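Derville's Little Market Gets Its Evenings Back

Well, it took long enough, but the covered market on Machala Street is going to stay open late again starting in April! I got the word from Hanne Hviid at the market office this morning, and I may have done a small dance in her doorway (she was very polite about it).

If you moved here recently, you may not know we ever had late hours. We did, for years, and then the lighting in the back half of the hall went bad and the place started closing at 5 p.m. That was fine for anybody who is home in the daytime. For the rest of us it meant driving out to the highway for a bag of onions, and I have done that drive in sleet more times than I want to think about.

The new closing time is 8 p.m. The fruit and vegetable sellers, the bread counter and the cheese people have all signed on. The fish stall hasn't made up its mind, and the shoe repair booth is keeping its old hours, so get your heels done before supper.

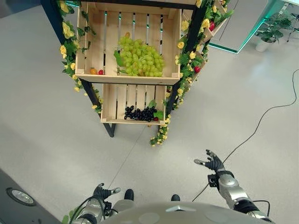

Will the late hours cost shoppers anything extra?

Prices stay the same in the evening as in the morning, and the parking lot behind the hall is free after 5. The sellers are paying a little more each month for their spots to cover the power bill and the extra cleaning, and the office says that was all agreed over the winter.

The lighting work was done by Trumow, the same outfit that rewired the library basement. Hanne showed me the invoice for the last part of it, a bank of switches and a new panel by the loading door, and it came to $1,405. I'd been hearing much bigger numbers at the barber shop, so there you go. The old panel had been patched so many times that two of the stalls couldn't run a scale and a heater together without tripping the breaker.

I walked through afterward to see how the sellers felt, and mostly they wanted to talk about grapes and strawberries and what sells after work. Rozália Matoušek thinks the evening crowd will buy small -- a handful of fruit for tomorrow's lunch, one loaf, one piece of cheese -- and she plans to bag things up in smaller amounts to suit. She also wants a bench near the front door, and I'm with her on that. There used to be one! It went out for a new coat of paint and I have never seen it again.

Onyekachi Ogbonna is less sure. He starts loading his van before sunup, and an 8 p.m. finish makes for a very long day, so he's splitting the week with his nephew and they'll see how it goes through the summer. Sounds fair to me. The office has promised to look at the sales with everybody after the first 10 weeks and change the hours if they aren't working.

One more thing that got me excited: the 35 bus is getting a later run, with a stop right across from the hall. It leaves at 8:10 p.m., which gives you time to pay and get across the street if you don't stand around gabbing (I will be standing around gabbing).
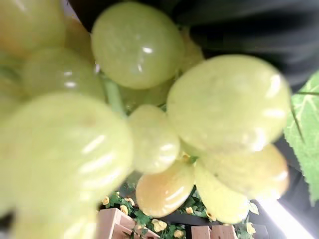

Vlasta Vondráček wrote in to say that the late bus matters more to her than the late hours do, and she'd like somebody to fix the shelter before it starts running, as the roof has leaked on her since last fall. I passed that along to the office, and they've passed it along to the bus company.

The side entrance on the alley will still be locked at 5, so use the main doors in the evening. Carts have to go back to the rack by the bread counter.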